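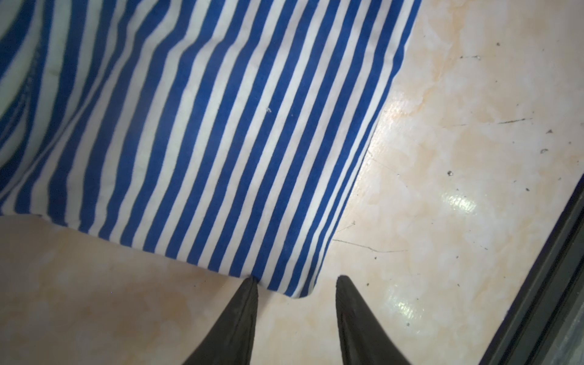 Blue and white stripe, flat on the floor

From: Nerea Vallejo
To: Household linens list
Date: September 3, 2020
Subject: Re: [linens] Stripes that won't line up when folded

Hi Ingvild and everybody,

Oh, I love this question! I've been folding striped cloths for years and I still get a little thrill when the lines land on top of each other.

Ingvild Backlund wrote:
> I have a stack of 18 striped kitchen cloths and every one of them
> comes out crooked. I fold edge to edge like my mother did, but the
> stripes drift and the pile leans. Do I follow the hem or follow
> the stripe? Also, is there any point in ironing them first?
> Ingvild

Follow the stripe! Hems get sewn in a hurry and they pull out of shape in the wash, but a woven stripe runs true with the threads. With narrow stripes like the blue ones in my photo you can see a ripple right away, because the lines bend wherever the fabric isn't lying flat. Smooth from the middle out with the side of your hand until they straighten, and then start folding.

I do mine on the floor (swept first, and there's still always a speck of lint on the blue). The kitchen counter is too narrow and the cloth hangs over and drags itself crooked. On the floor I can turn the whole thing with one finger and come at it from whichever side I like.

Watch the hem for little curled bits too. Flip those down before the first fold or you'll have a lump in the finished stack. Pick the cloth up by a corner, lay it over along one stripe, pat, and do the same again the other way. Two folds for kitchen cloths, one more if they're going in a drawer.

As for ironing, I only bother when company is coming. A good shake straight off the line does most of it. Valentin Ciobanu swears by a damp press, and his cloths do look gorgeous, so maybe he'll chime in.

Try 9 of them my way and the other 9 by the hem, and tell us which pile leans! I really want to know.

Nerea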